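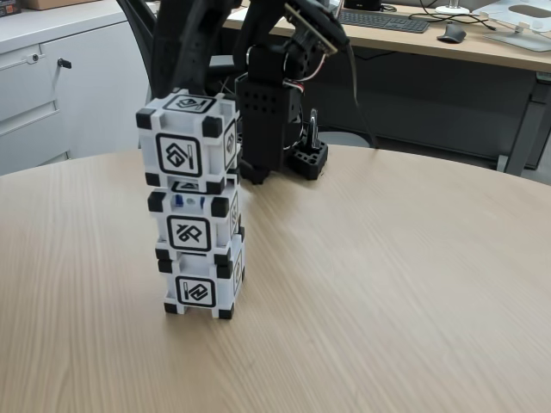

December, 2:15 pm. Cube notes, second housing batch.

Stacking on the round table again. Corners first. The black caps are the bit I keep worrying about - two of the new ones went on tight, had to lean on them with the flat of the pliers. Nilton wants them glued. I don't, not until we know which housings we keep.

Stack of three is the standard check from now on. Bottom cube flat on the wood, next one on top, third one last. Line up by the corner caps, not by the printed markers, the panels are not all centerd the same.

Offset: top cube sitting a little off the middle one. Leave it, write it down, don't nudge.
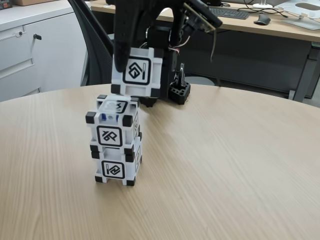

Fidelina thinks the offset matters less than which caps touch which, and would like the bottom cube swapped out every 30 stacks so one set of corners doesn't take all the wear. Fine by me. Will start a tally on the back page.

Markers: the black borders need to stay clean. Wipe with a dry cloth only, no alcohol until Consuelo has tried it on a spare panel. Check for lifting at the panel edges, check the side faces too, I always forget teh sides.

Old caps from Casel are in the drawer, new ones from Breso. Don't mix in the same tub please!! Took me 11 minutes to sort them this morning. 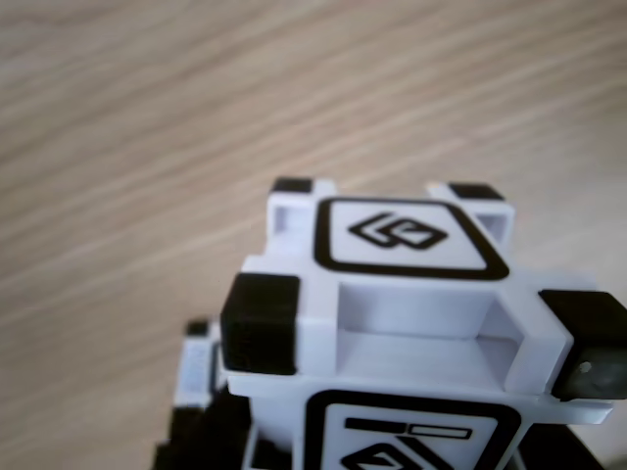

Top marker and corner caps, close up.

To do
- spare panel for Consuelo
- ask Fraser re: more caps, same mold
- label both tubs
- tally page, start at zero tomorow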